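Removing stickers from an off-white door without marking the finish

Kellcombe Home Help > Furniture and finishes

Posted by coelho_h

I have a tall off-white door with a dark gray frame and rounded corners. It came secondhand with six stickers on it, all black and white. I tried one corner of the butterfly with a fingernail and the top layer split from the backing. I don't know whether the surface is paint or a plastic film. What is the least risky method, and should I take the handle off first?

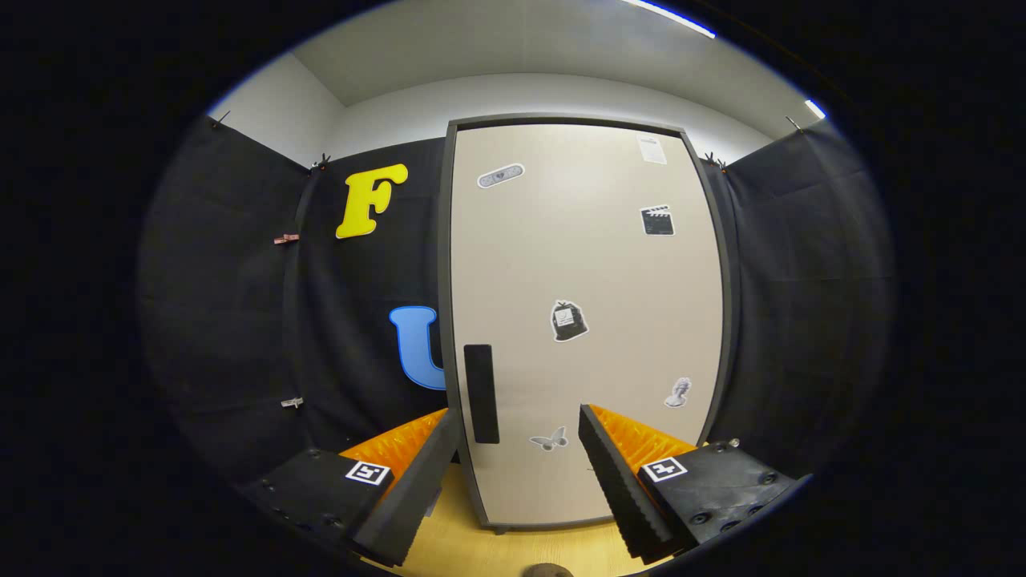 Door with the stickers in place, butterfly near the bottom.

The two I care most about are the oval one with the heart design and the clapperboard, which I would like to keep if possible. The rest can be destroyed.

Posted by wasby_refinish

Treat it as painted until you know otherwise. Test on the back of the door first.

Set a hair dryer to low and hold it 100 mm off the surface. Keep it moving for a minute, then lift an edge with a plastic card held nearly flat. Pull the sticker back on itself, slowly. If it splits, stop and reheat – pulling harder leaves more backing behind.

For residue, put a little cooking oil on a cloth, leave it 2 minutes, wipe, then wash with dish soap and water. No acetone. It will dull most paints and can soften plastic.

The handle can stay on. None of your stickers run under it.

Posted by condero

just use a razor blade, takes five minutes

Posted by wasby_refinish

Not on a finish you can't identify. A blade is fine on glass.

For the two you want to keep, press them onto baking parchment as soon as they are off. Paper ones usually curl.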